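Can I use regular bowls for bread proofing, and does the material matter?

Posted in Baking Basics, August 2023

Titilayo Bako
I've been making a basic white loaf for 2 months and I can't get the first rise to come out the same twice. My recipe says "place in a lightly oiled bowl" and nothing else. I use whatever is clean, so sometimes ceramic and sometimes plastic. Last time the dough took nearly twice as long as the week before with the same flour and the same packet yeast. Kitchen is on the cool side. Is it the bowl, or am I looking in the wrong place? I don't want to buy a proofing box if I can avoid it.
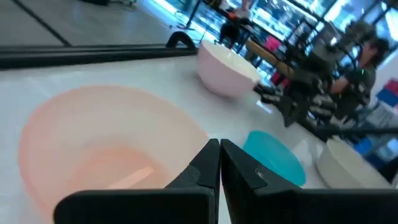
Four bowls on the table, peach one on the left

Kosar
The bowl matters a little. The kitchen matters a lot more. Thick ceramic starts out at room temperature and pulls heat from the dough, so in a cold room the first half hour is slow. Rinse it with hot water and dry it before the dough goes in. Thin plastic doesn't have that problem but it doesn't hold warmth either.

What I would check first is your water. Use a thermometer and write the number down each time. I kept notes for 14 loaves and the water temperature explained nearly all of it. Also weigh the flour. For 1000 grams of flour, a small change in water makes a dough that feels completely different, and a stiff dough rises slower.

Size matters too - the dough needs room to double. A narrow bowl makes it easier to see how far it has come.

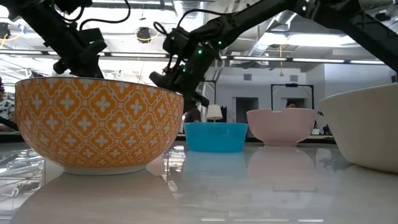

Takeda wrote that none of this is needed if you put the dough in the oven with only the light on. It works in mine, but mine runs warm, so test yours with a thermometer first.

Olier
just put it in the fridge overnight. 16 hours and the bowl doesn't matter. Cover it tight or you get a skin on top. Works with pizza dough too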